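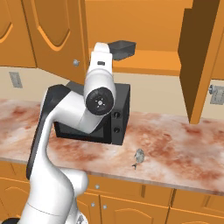 Clornow wants people to sell their old things by phone, and by phone only. The resale company shut the selling side of its website in July, and anyone who wants to list a chair or a stroller now has to install the app. The company calls this simpler. Marilou Ocampo, who has sold used household goods through Clornow since it was a plain web page with a gray search box, doesn't buy it. Her specialty is kitchens: hardware, shelving, cabinets pulled out before a remodel. An upper cabinet hung over a countertop, with its door open like the one at the top of this page, used to go under Kitchen Fittings. The app has dropped that category and suggests Home Other.

"Home Other is where listings go to die," Ocampo said. "Who searches for Home Other? You search for a cabinet. And then the app shows you a cabinet from a paid seller first, and mine is way down somewhere."

I asked whether she could prove that paid listings were being put ahead of hers. She couldn't. She had screenshots, which she showed me, and they did have promoted items at the top. They didn't show what the order would have been without the promotion, and she agreed with that, a little crossly.

"Fine, I can't see inside their computer. But my sales dropped when the website went away. I had 17 items up. I sold 2 that month. Explain that to me."

It might be the summer. It might be the prices. Gilang Latuheru, who handles seller relations for Clornow, suggested both when I reached him by phone. He was friendly and had plainly been asked before.

"Every update upsets a certain group of sellers," he said. "When we look at their numbers after a while, most of them are fine. People are used to what they're used to."

Could I see those numbers? He said they were internal. Could he tell me what "fine" meant, in that case? He said it meant active. An active seller, as Clornow uses the word, is a person who has opened the app in the past month. Ocampo opens it several times a day to find out why nothing is selling, so by that measure she is doing very well.

I asked Latuheru about the release notes too. The last several updates all carried the same line, "bug fixes and improvements to your experience." He said customers don't read release notes. I said that some of them do, and that I was one. He laughed and said he would pass it along.

One of those updates took away the option to save a draft. Another moved the shipping calculator behind a screen asking for permission to use your location. You can say no, but the calculator then asks you to type in your zip code for each item, and it doesn't remember the last one. Latuheru called this "a known friction point." There is no date for fixing it.

Ocampo has tried other places. Ovside charged her for a listing that never appeared, she said, and she got the money back after two emails. Wasindale has a decent app, in her opinion, but hardly any buyers where she lives. A friend of hers, Grażyna Kaczorowski, moved over to it entirely and likes it.

"Grażyna sells scarves," Ocampo said. "You can mail a scarf. Try mailing a cabinet."

She would like the website back, or at least a way to type a description on a real keyboard. The app cuts descriptions off at 2000 characters, which sounds like plenty until you have to give measurements, hinge type, finish, missing screws and directions to the pickup spot. The old site had no limit that she ever ran into.

Latuheru said the website was not coming back. A tablet version was "being talked about." I asked who was talking about it, and he said the product team. I asked if it had been approved, and he said that wasn't how he would put it.

Ocampo had heard about the tablet version already, from a message the app sent her last year.

"Same words," she said. "I don't own a tablet anyway."

She still has the app. Before I left she was lowering the price on a set of drawer pulls, and had to start over when the screen went back to the beginning.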